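Fommont – Vacancy: Cell Maintenance Technician

Reference 1542
Location: Makowska site, Building 6
Closing date: 2019-03-19

Fommont invites applications for the post of Cell Maintenance Technician in its Handling Systems Department. The successful candidate will take charge of one bench-mounted manipulator cell, known internally as Flolov, and of the simulation model that is kept in step with it. The post reports to Mererid Wynne, Head of Cell Operations.

The Flolov cell is used for grasping trials with small household and workshop items. Every change to the layout is entered in the model and checked there before it is made on the bench.

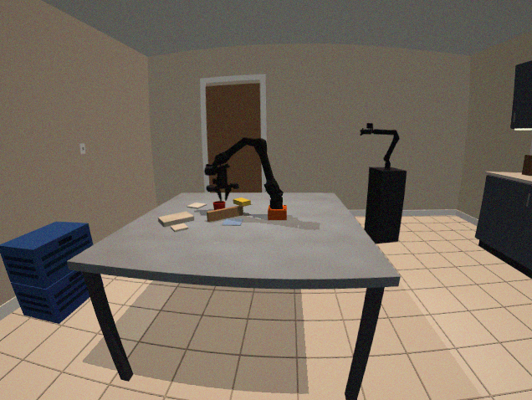

Duties of the post include:

Checking the torque of the base fasteners and inspecting the joint covers at the start of each trial period.
Cleaning the gripper fingers, measuring their wear and replacing them in pairs.
Re-establishing the home position after any collision stop or controller restart.
Updating object positions, joint limits and contact settings in the model, and recording each revision in the cell log.
Diagnosing faults in cabling, drives and sensors, and carrying out repairs up to module level.

Finger alignment forms a large part of the routine work. The gripper is brought down over a small cup with its fingers open, and the clearance on either side is compared with the reference values held in the log.

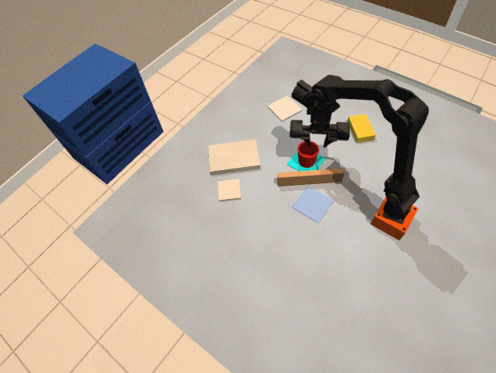
Simulation render: Fommont Handling Systems / R. Sakai

Applicants should hold a technical diploma in mechatronics, electrical maintenance or a related field, and should be able to read wiring diagrams without supervision. Experience with simulation software is desirable – training will be given where it is lacking.

The appointment is full time, with a probation period of 60 days. Annual leave is 31 days, including site closures.

Please send a résumé and a cover letter quoting the reference number to Ecaterina Surdu, Personnel Office. Technical questions may be directed to Renji Sakai. Interviews will be held at the Makowska site and will include a short practical exercise in fault finding.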